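The Corner Store at Vondness Keeps Its Hours

Mar 17, 2019

The bus to Vondness stops outside the only shop in town. Until January the shop closed at six, and the last bus from Virkamia came in at 6:40. People who worked in the city got off, looked at the dark window and went home to whatever was in the cupboard.

Nnamdi Omoregie bought the place two winters ago from a couple who were moving south. He kept the name, Cropper, and most of the shelves. The town has 3,583 people, and the nearest supermarket is 13 miles off in Plallix. He figured the distance would bring customers in. For the first year it mostly brought in people who had forgotten milk.

"They did the big shop in Plallix on the weekend," he said. "I sold them the thing that fell off the list."

His answer was to stay open until nine. It cost him one extra wage and a higher power bill, and he told the bank he would try it for 3 months. The evening trade is different from the morning trade. Mornings are coffee, newspapers and stamps. After the bus it is eggs, pasta, onions, cold drinks and anything that can be on a plate in 20 minutes. He moved the canned tomatoes up to the front and put the birthday cards in back, where they sell just as well.

Some things did not work. A hot food cabinet ran for five weeks and lost money in every one of them. Fresh fish was worse. Bread is still a problem, as the bakery truck comes at dawn and the loaves are picked over by noon. He now holds a dozen behind the counter for the bus and writes the names of regulars on the bags.

Suppliers have been slow to adjust. One wholesaler delivers only full cases, so a small store can be stuck with 24 jars of something that sells 2 a month. Omoregie splits cases with a gas station up the road. They settle up in cash and keep the tally in a school notebook.

The trial period ends next month. He has already ordered a new sign with the longer hours on it.

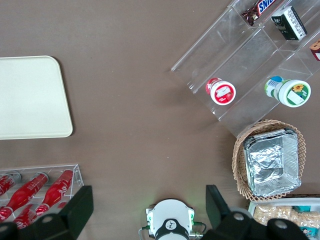

Marjorie wrote in to say that nine is fine for the bus crowd, but the night shift at the Plallix hospital gets home at seven in the morning, and Cropper still doesn't open until eight.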